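Sorting out the parts drawer, one blue bin at a time

I have been meaning to get on top of my component stash for ages, and this February I finally did it! For years everything lived in one old biscuit tin. Capacitors, relays, odd bits of wire, a few things I couldn't name if you paid me. Every time I wanted to mend something (last time it was the Mikano radio, which only hums on one side) I'd tip the lot out on the table and lose half an hour.

So off I went to the surplus shop in Flidstead, where they had a great heap of stacking bins at the back, and I came home with 9 of them. They're the plastic ones with sloped sides and an open front, so you can get your fingers in without unstacking the whole tower. I love them. I know it's a box, but it's a really good box.

Then there's the tape. Blue tape strips across the work surface, marked out into rectangles, and suddenly everything has somewhere to go. One rectangle for the bin I'm filling, one for the bin I'm filling from, and the others for things I need to look up. It took 30 minutes to lay out and I'd do it again tomorrow. 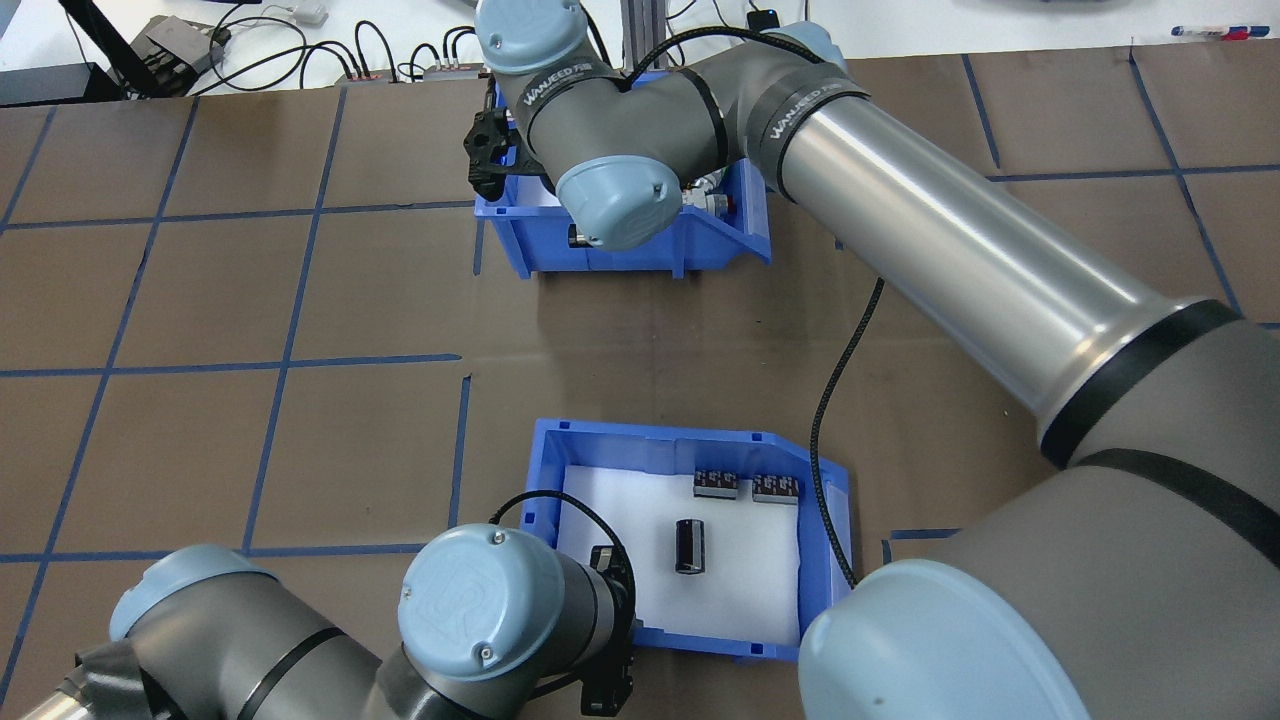 Foam in the bottom

My favourite bit! A white foam pad in the bin makes such a difference. The tall black capacitor can stand upright on it, and small parts don't skate off into the corners when you pull the bin towards you. I cut my pads from a sheet that came round a Dervishi amplifier, using a bread knife and a ruler - go slowly and the edges come out lovely and straight.

What's left

I reckon there are over 400 parts still in the tin, so I'm nowhere near done. Resistors are next, and I'm dreading the colour codes. I've also got 2 bags from the Dedov kit that I never opened, and I'd like to give those a bin to themselves.

If you've found a good way of labelling open-fronted bins, do tell me in the comments. Mine keep peeling off.

Contact | © All words and pictures my own | Back to top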